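Commont: a pile of comments from celebrity gossip blogs

README, last touched in January

Hello! If you've found this folder you probably like celebrity gossip nearly as much as I do, or you're Murali and you want to know why the column names changed again. (Sorry, Murali.)

Commont is a collection of reader comments from 27 entertainment blogs, the sort that cover red carpets, magazine covers, who has unfollowed whom and whether that engagement ring is new. I started it because I wanted to see how quickly a comment section turns on someone after a bad interview, and then it got out of hand.

What's in the folder

comments.csv is the big one, one comment per row. Columns are blog, post_topic, comment_text, reply_to and mood. The topics are things like breakup, casting, awards, fashion and feud. There are 8 topics altogether, and Glenys Ormsby would like it noted that she argued for a separate one for hair.

threads.csv puts the replies back in order. Use this if you care about arguments, which are the best bit.

fetgate.txt is only the Fetgate comments, all from one enormous row about a feta canapé at a premiere party. It swamped everything else so I pulled it out.

How the moods were done

Glenys and Lwazi Fourie read everything and picked a mood for each comment: fond, cross, bored, joking or unsure. Where the 2 of them disagreed I had the casting vote, and I'm soft on jokes, so joking is probably a bit too full. Sarcasm is a nightmare! If you're training anything on this, check that column first.
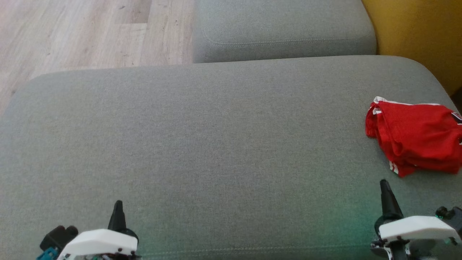

Grey sofa cushions.

Things to watch out for

Usernames are gone, but people sign off with their names in the text and I've surely missed a few. Tell me and I'll take them out.

Iraklis Xenos found 26 duplicates in the awards topic. They're still there, marked dup in the mood column, which I know is the wrong place for it.

Ó Conaill is spelt every way you can imagine, with and without the accent. I left them all alone.

Using it

Fine for research, teaching or plain nosiness. Please don't go looking for the people who wrote the comments. Fixes go to Mohandas Lobo, who keeps the master copy on Lerna and is much tidier than me.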